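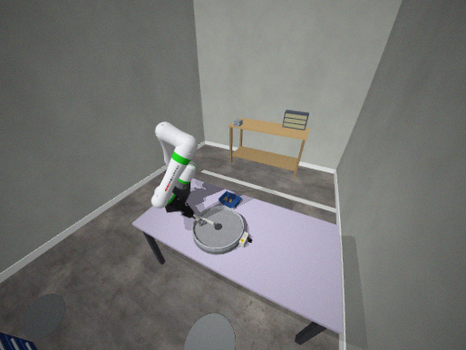

Notes on the Kawaguchi Reading Circle

The circle resumed in September and meets each Thursday evening. Members are asked to finish the first 385 pages of the Nenlow novel before the next session. Setsuko Murakami will lead the discussion – her notes are at the front desk.

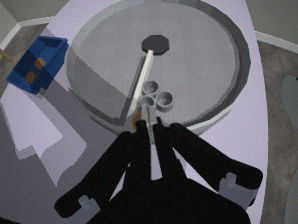
Those who prefer the older translation may use it, although it runs to 458 pages and its chapter breaks differ in two places. Doors open at 6.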